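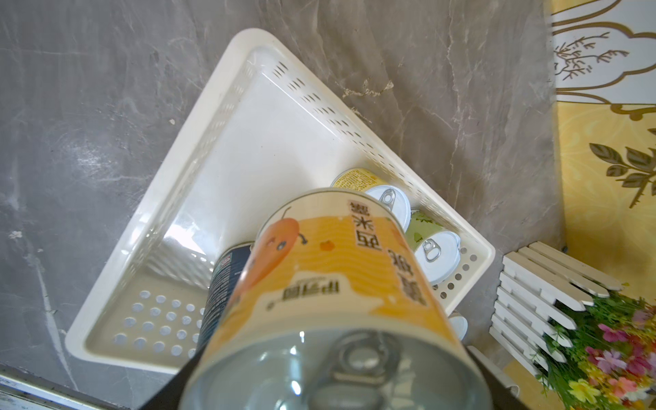
Section 4. Sorting and Storing Canned Goods

Canned drinks and canned desserts are kept in open baskets at the Praltance shared pantry. This section explains how a basket is to be filled, checked and returned to its shelf. It applies to cans of every size, from the narrow ones used for tea and coffee to large cylindrical cans such as the one with the mango character and the wavy orange bands on its label. A white plastic basket with slots along its walls and round drainage holes in its floor is suitable for this purpose. Cans with ring-pull lids may lie on their sides in such a basket while they are being sorted, but they are to be stored upright.

4.1 Before You Begin

Clear a section of counter large enough for one basket and the cans that will go into it. Stone counters should be wiped and dried first. Grit caught under a basket will scratch a polished surface when the basket is moved.

Have the following within reach:

One basket, empty and dry
A clean cloth
A roll of shelf labels (Femell, small size)
The pantry log

Note: Baskets with solid floors are reserved for dry packets. Do not use them for cans.

4.2 Inspecting the Cans

1. Pick up each can by its sides. Do not lift a can by its ring pull.

2. Turn the can over and look at both ends. Either end should be flat or slightly sunken. Set aside any can with an end that bulges or moves under light pressure.

3. Run a thumb along the seams. Set aside any can with a sharp dent on a seam, rust that does not wipe off, or residue around the lid.

4. Find the date. It may be printed on the base, on the lid or along the edge of the label. If the date cannot be found or read, place the can on the query shelf and make an entry in the log.

5. If the label is in a language you do not read, look for a matching product card in the Benavides binder. Do not guess at the contents from the picture on the label. A can showing fruit may hold a drink, a dessert or fruit in syrup, and each has its own shelf.

CAUTION: Do not open, taste or puncture a bulging or leaking can. Put it in a sealed bag, mark the bag DO NOT USE, and hand it to the pantry supervisor.

4.3 Filling the Basket

1. Place the basket on the counter with a long side facing you.

2. Stand the tallest and heaviest cans along the back wall, lids up.

3. Add shorter cans in front. Turn each one so that the product name can be read from the front of the shelf.

4. Put cans with the earliest dates nearest to you. They are to be used first.

5. Leave enough room to get a hand around any single can. If the cans must be forced in, start another basket.

6. Do not stack cans inside a basket. Ring-pull lids are thinner than ordinary lids and can be damaged by the weight of a can placed on top.

Note: The load limit for each basket is 7 kilograms. Large dessert cans reach this limit sooner than slim drink cans. Use the scale beside the door if you are unsure.

4.4 Labeling and Shelving

1. Write the type of contents and the earliest date in the basket on a shelf label. Attach the label to the front edge of the shelf. Labels stuck to the basket come off in washing.

2. Lift the basket with both hands under the floor. Do not carry it by the rim.

3. Set it on a shelf no higher than 114 centimeters from the ground. Upper shelves are for paper goods only.

4. Record the basket number in the log and sign the entry.

CAUTION: Keep baskets at least 60 centimeters from the stove and from any heating outlet. Storage temperature must not exceed 30 degrees Celsius.

4.5 Cleaning the Baskets

Empty and wash each basket once a month, or at once if a can has leaked in it. Use warm water and Fluresura dish liquid. A soft bottle brush will clear the slots and drainage holes. Rinse well, turn the basket upside down on the rack and allow it to dry fully before refilling. Abrasive pads dull the plastic and should not be used.

Baskets with cracked corners or broken slots are to be withdrawn from service. Replacement requests go to Tsung-han Kwok. Questions about product cards or the query shelf should be directed to Dougal Crichton.

Section last revised 2 November 2023. It replaces the storage sheet issued in September.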